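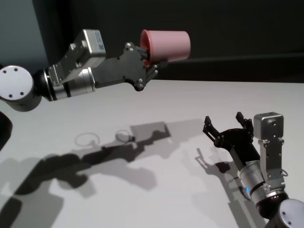
Comparing grippers on a bench goes faster if the same part is used for every run and the fingers are the only thing changed. Our part is a plain plastic cup. It is light, it tapers, and it shows a bad grip right away by tilting or denting. For handovers between two arms, hold the cup on its side, well clear of the table, with the giving fingers closed around the base and the receiving gripper fully open before it starts to move in. A pink cup against a dark wall is also easier for an overhead camera to pick out than a clear one.

Search tips Go All topics

Settings. Write down finger opening, closing speed and force limit before the first run. Do not change two at once. We ran each finger set 20 times per setting and threw out the first 2 as warm-up. The Trikard flat fingers needed a lower closing speed than the Dristeck padded ones, which gave more at the edge of the cup. The controller was the same for both (Forkomport, parameter set 3923). Save the parameter set under a new name before editing it. The controller does not ask.

Fasteners. Check every bolt on the finger plates after 8 runs. A loose plate looks exactly like a bad force setting in the log.

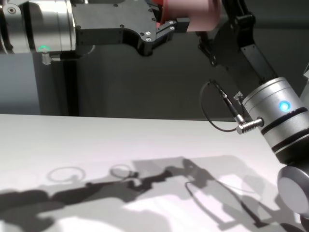

WORKSHOP > LIGHT AND CABLES

A white tabletop under a strong overhead lamp takes hard shadows from both arms, and a cable loop draws its own curve on the surface next to them. Camera software that looks for dark edges may follow the shadow. Move the lamp, add a second one from the other side, or mask the area in software. Matte paper cuts glare but does little for shadows.

Leave enough slack at the wrist connector for the full turn of the joint, then turn the joint by hand, power off, and watch the loop. If it catches on a link, tie it farther back. Right-angle connectors save room but should be tightened again after a long session.

Keep the cup away from the lamp between sets. Warm plastic is softer and the force numbers drift.

Comments (3)

benchrat: Do you zero the force reading with the fingers open or closed? Mine differ.

Van Dijk Workshop: Open, and with the wrist in the same position each time.

m_tools: Tried the second lamp. Shadows are paler, but now there are two sets. Ended up masking.

Contact | Copyright Van Dijk Workshop | Back to top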